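Part 4: Getting the Widov ready for its first real use

If you skipped straight to this part, go back and do Part 3 at least once. The leveling feet have to be set before any water goes in, and the Widov weighs a lot more full than it does empty. I learned that on my own kitchen counter and I still have the dent.

This section covers filling the tank, flushing the lines, setting the grinder and pulling your first few shots. Set aside an hour. You'll spend most of it waiting for things to heat up, so have something else to do nearby.

4.1 Filling the tank

1. Switch the machine off at the back. The front button only puts it to sleep.

2. Lift the lid straight up. It catches a bit on the left hinge – wiggle it, don't yank.

3. Pull out the tank and rinse it twice with plain cold water. Mine had a faint plasticky smell that went away after the second rinse.

4. Fill to the upper line with filtered water. If your tap water is soft you can use that, but please don't use distilled. The level sensor can't read it and you'll get the "add water" light forever.

5. Push the tank back down until you feel it seat on the valve. There's a small click. If you don't get the click, you'll get a puddle.

CAUTION: Never run the pump with the tank out, even for a second to see what it sounds like. It sounds terrible and it's bad for the seals.

4.2 The first flush

The lines come from the factory with a little bit of who-knows-what in them, so we're going to push a couple of tanks through before any coffee goes near it.

1. Put a big bowl under the group head. A cereal bowl is too small, trust me.

2. Switch on at the back, then press and hold the front button until the light turns from red to orange.

3. Wait for solid green. From cold this takes a good while, and the machine ticks and groans as it warms up. All normal.

4. With no portafilter in, press the brew button and let it run for 60 seconds. Let it rest for a minute. Repeat until the tank is at the lower line.

5. Open the steam wand over a mug and let it spit until you get a steady jet. Close it.

6. Refill and do the whole thing again.

NOTE: If nothing comes out of the group head on the first try, you have an air lock. Open the steam valve all the way, press brew, and wait. The pump will go from a rattle to a hum when the water catches. If it's still rattling after three tries, switch off and check the tank click from 4.1.

CAUTION: The wand stays hot long after you close it. Keep a damp cloth next to the machine and use it every single time.

4.3 Setting the grinder

The printed leaflet tells you to start at the finest setting and work outward. I'd do it the other way around! Start too coarse and come in. A shot that runs too fast only wastes some beans, but a shot that chokes the machine means you get to stand there and wait for the pressure to drop.

1. Make sure the hopper is empty and the grinder is running. On the Holance burrs you should only move toward fine while they're turning, or you'll jam grounds between them.

2. Turn the collar to 11. That's my starting point for a medium roast. Darker roasts usually want to be a step or two coarser.

3. Add a small handful of beans and grind them straight into the trash. These season the burrs and clear out any factory dust.

4. Now weigh out your real dose and grind it into the basket.

5. Tap the portafilter once on the counter to settle it, then tamp. Level matters much more than force.

If you own the older Remilska burr set, the numbers on the collar run backward (bigger is finer), so read the whole section in a mirror, more or less. I've put a conversion chart in Part 9.

4.4 Your first shot

1. Lock the empty portafilter in and let it sit there for a few minutes. Cold metal pulls the heat right out of the water and you'll get something sour.

2. Take it out, wipe it dry, dose, tamp, lock it back in.

3. Put a cup on the scale, put the scale on the drip tray, zero it, press brew.

4. Watch for the first drops and stop the shot when the cup weighs twice what you put in the basket.

5. Taste it. Go on, even if it looks bad.

Sour and thin? Go finer by 2 clicks. Bitter and dry? Go coarser by the same. Change one thing at a time and write it down. I kept my notes on the back of the warranty card for a month, and then couldn't find the warranty card.

If the shot sprays sideways, you have a channel in the puck. Usually that's lopsided tamping, sometimes clumpy grounds. Stir the dose with a toothpick before you tamp and see if that helps before you start turning the collar again.

NOTE: The display should settle at or above 143 on the steam scale before you froth any milk. Lower than that and you'll get big bubbles that look like dish soap.

4.5 Keeping the small parts together

Part of setting up is deciding where everything lives. You'll have spare gaskets, the blind disk, the second basket, a brush and a couple of screws that came in a bag with no label. If they go in the kitchen drawer you'll see them again when you move house.

1. Pick one shallow tray with dividers and keep it within arm's reach of the machine.

2. Give the biggest compartment to whatever you use daily. The little ones are for things you touch once a month.

3. Anything round that rolls goes in a compartment by itself, sitting flat.

4. Dry every part before it goes back. Gaskets that get put away damp pick up a smell, and then your coffee picks it up too. 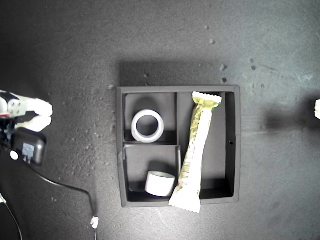

Fajardo wrote in after the last version of this guide to say that the spare gasket shouldn't be kept anywhere near the top of the machine, because the warmth up there hardens the rubber before you ever get to fit it. I'd been keeping mine right on the cup warmer, so I've moved it to the cupboard and changed step 1 in my head from "on the machine" to "near the machine." The same note asked whether food-safe grease is needed on a new gasket. A very thin smear on the outside edge, yes, and wipe off anything you can see.

4.6 Shutting down for the day

1. Knock out the puck and rinse the portafilter.

2. Run a short burst of water through the empty group head and wipe the screen with a cloth.

3. Purge the wand, wipe it, purge it again. Dried milk inside the tip is a misery to get out – if it does happen, soak the tip overnight in warm water and poke it through with the brush wire.

4. Empty the drip tray. The red float pops up when it's nearly full, but it sticks sometimes, so look for yourself.

5. Switch off at the back if you're done until tomorrow. Leaving it asleep is fine for an afternoon.

If you're going away for more than a week, empty the tank as well and leave the lid open so it can air out.

Descaling is in Part 5. You don't need it yet, but have a look at the list of things to buy, as the powder can take a while to show up in the mail.

Last updated 01/06/2015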